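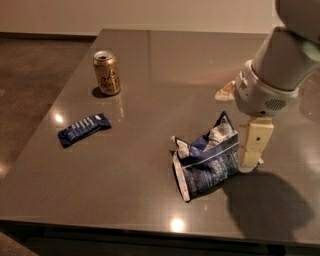 *Lectura: 1 min*

**Ticket 2179 – Oloven no sincroniza el inventario de Lasance**

Abierto por Ebise Wako. Estado: en espera.

**09:14** – El proveedor dice que es la caché. Siempre es la caché. Vaciada dos veces, mismo error: «lote rechazado». Faltan 14 artículos.
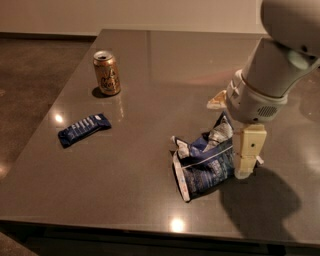
*Lata dorada y chocolatina sobre la mesa gris.*

**10:40** – Naveen Jaiswal propone reinstalar el conector Jatus. No veo qué va a arreglar, el conector responde bien a las consultas manuales. Reinstalado. Igual.

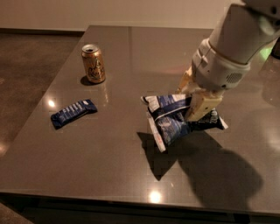

*Bolsa azul de aperitivo, mesa oscura.*

**12:05** – Hường Cao encuentra en el registro fechas con el mes en texto («May»). La importación espera un número. Me convence más que lo de la caché, aunque el mes pasado entraban sin quejarse. 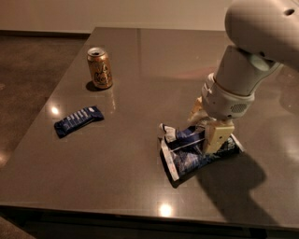
*128 palabras*

**15:30** – Corregidas las fechas a mano: entran 12 artículos. Los otros dos siguen fuera y Oloven da el caso por «resuelto». No lo cierro. Pendiente de que Hawi Belay mande el registro completo.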